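Carmela Santoro
@csantoro_mech
Posts on manipulation, mostly complaints about tolerances

1/ A reader asked for a straight answer on whether two-arm tabletop machines can do household chores yet. The short answer is some of them, slowly, at a table, with the objects already in reach. The long answer is this thread.

2/ Background for new followers. I spent nine years on fixture design for a packaging line in Dornham before moving to manipulation. I still think in terms of fixtures. A fixture is a way of paying once for knowing where a thing is. A house has almost none.

3/ People ask about laundry and dishes. I would ask about small stuff first. The contents of a nightstand, a coat pocket, the bowl by the front door. Lids, clips, chargers, soap, a clock that has rolled over. Tidying is mostly this, and every item wants a different grasp.
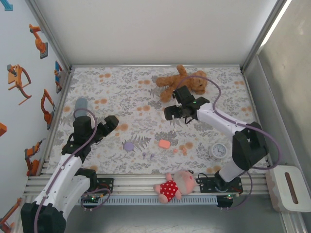
4/ Sort objects by what they do when you miss. A plush toy deforms and stays put. Any contact within a couple of centimeters is a grasp. A bar of soap slides. A round flat thing has no edge to get under. Small beads roll off and become a floor problem.

5/ So plush toys look great in demos and tell you very little. If a machine picks up a stuffed animal, you have learned that the arm reaches and the gripper closes. That is worth knowing on day one.

6/ Flat rigid things are where parallel grippers struggle. A finger needs clearance under the part or access to two opposite sides. A person drags the coin to the edge of the table. A machine can be taught to do that too, but the drag has to be learned as its own skill, with its own failures.

7/ On fingers. Stock two-finger grippers come with hard, narrow tips. Most people swap them within the first month for something softer and wider. You lose precision on thin parts and gain a lot of forgiveness on everything else. I would make that trade for any household task except sewing.

8/ Now the interesting class: two-part tasks. Something has to be held, and something else has to be put into it or taken out of it. Cap on bottle. Battery in remote. Key in lock. One arm becomes the fixture. This is the best argument I know for having a second arm at all.

9/ The old shop-floor version is a vise plus a hand. The vise never moves. The second arm does move, by a fraction of a millimeter each time the first arm pushes. Both controllers see that as error and both correct it. Tune this badly and you get two arms arguing over a part the size of a thumb.

10/ My preferred test for the class is earbuds into a charging case. Cheap, available everywhere, easy to reset. The case has a hinged lid that must be open. The bud is keyed, so it goes in one way. The left one does not fit in the right slot. The final few millimeters are often done by a magnet, which helps if you are close and does the wrong thing if you are not.

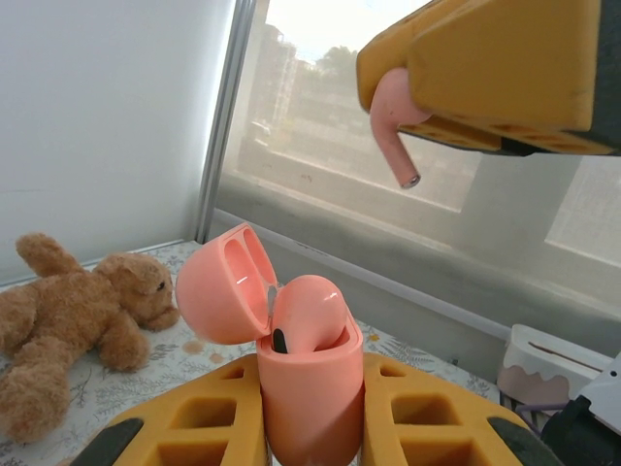
One bud seated, the other held by its bulb end over the open case. Yellow fingers, both arms.

11/ Things that make this hard, in the order I would expect to lose time to them.

First, the regrasp. You rarely pick a bud up off the table in the orientation you need. Either the wrist makes up the difference or you set it down and try again.

12/ Second, the view. At the moment of insertion the fingers cover the part you care about. A wrist view from the holding arm helps a great deal, because the case stays put in that view and only the bud moves. If I could keep a single sensor for this task it would be that one.

13/ Third, the lid. A light hinge falls shut if you tilt the case. The holding arm has to pick an angle that keeps the lid back and still leaves the other arm a path in. People do this without noticing. Write it down as a constraint and it is ugly.

14/ Fourth, force. Squeeze the case too lightly and it rotates when the bud touches. Squeeze it too hard and some cases bow enough that the slot gets tighter. The usable window is not wide and it changes with the brand of case.

15/ For comparison, I timed myself. Both buds from table to case, lid closed, 2 seconds if I am paying attention, longer if I am on the phone. I have no machine number to put next to that which I would trust, so I am leaving the other column blank.

16/ On numbers generally. When you see a success rate, ask three things. How many trials. Who reset the table between them. What counted as a success. A run of 200 trials with the case placed by hand in the same spot each time is a different experiment from 200 trials with the case dropped anywhere.

17/ I have seen write-ups where "success" meant the bud was touching the case. I have also seen one where it meant the lid was shut and the charge light was on. The second group reported a much worse number and had the better system.

18/ A reply asks about Ukeck. For those who have not used it, Ukeck is the task sheet format our group uses. One page per chore: start state, end state, allowed objects, time limit, what voids a trial. It is dull and it has saved me more arguments than any piece of hardware.

19/ The Ukeck page for the earbud task lists 2 void conditions. The bud leaves the table, or a person touches anything. We used to have more. They were all ways of throwing out trials we did not like, so they went.

20/ Clutter. A common shortcut is to test on a bare surface and add clutter later. I would start with it in place. Distractor objects change where the arms can travel, and with two arms in a small area the travel is half the problem. A soft toy lying at the back of the table is a perfectly good obstacle.

21/ Surface matters as well. A printed cloth or mat with leaves and flowers is a harder background than plain gray, and much closer to a kitchen table. Small items in a pale color nearly vanish on it. If your detector only works on plain gray, find that out early.
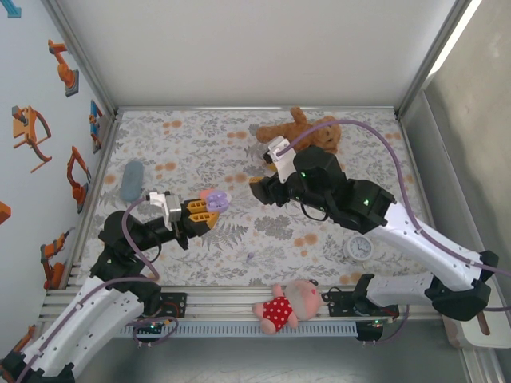

22/ Reach and elbows. On paper, two arms mounted side by side share a generous work area. In practice the usable part is a patch in the middle where both can arrive with the wrist at a sane angle. Near the edges one arm is stretched and the other is folded up on itself. Put the two-handed part of the chore in the middle.

23/ Cables. Anything that runs outside the arm will eventually catch on something. Leave slack for the full wrist rotation, then check what the slack does at the other extreme. Tie it to the links. I lost most of an afternoon at Quaye to a loop that dragged a part off the table, and the log blamed the policy.

24/ Quaye, since two of you asked, is our bench build. Before it we had Edora, which had one arm and a clamp. Edora was better at caps. The clamp did not drift. It was useless at anything where the held object needed to tilt partway through, so we retired it in July.

25/ Where that leaves chores. My own scoring, from use, no survey behind it:

Picking soft things up off a table: fine.
Putting rigid things in an open bin: fine if they are not flat.
Opening a hinged lid: usable.
Seating a keyed part in a held case: works on a good day.
Closing everything and putting it back where it lives: not yet.

26/ That last item is the chore, from the owner's point of view. The drawer has to be opened, the case has to go in the drawer, and the drawer is across the room. A tabletop machine has no opinion about the drawer.

27/ Shop floor is a better bet in the near term. Kitting small parts, loading trays, inspection presentation. The part list is known, the table is always the same height, and somebody is already paid to notice when it stops. I would look at anything with short runs, where a dedicated fixture never earns its cost.

28/ Rule of thumb from my line days. Above roughly 2000 pieces of the same thing, build the fixture and go home. Under that, a pair of general arms starts to look reasonable even if each cycle is slow. A house is a run length of one, every time, all day.

29/ Reply asking whether softer fingers solve the insertion problem. Partly. Compliance lets a slightly misaligned part find its slot. It also means you know less about where the part is in the grip. With a pocketed finger the give depends on where along the finger you are holding, so grip in the same place or learn the difference.

30/ Reply asking about suction. Good for discs and flat lids. Poor for fuzz, fabric, and anything with a curve tighter than the cup. I would not put it on both arms.

31/ Reply asking what I would buy for an elderly parent. A jar opener and a better lamp. Ask me again in a few years.

32/ Next thread is on resetting the table between trials, which takes more of my time than the trials do. If you have a reset procedure that does not involve a person with a tray, send it over.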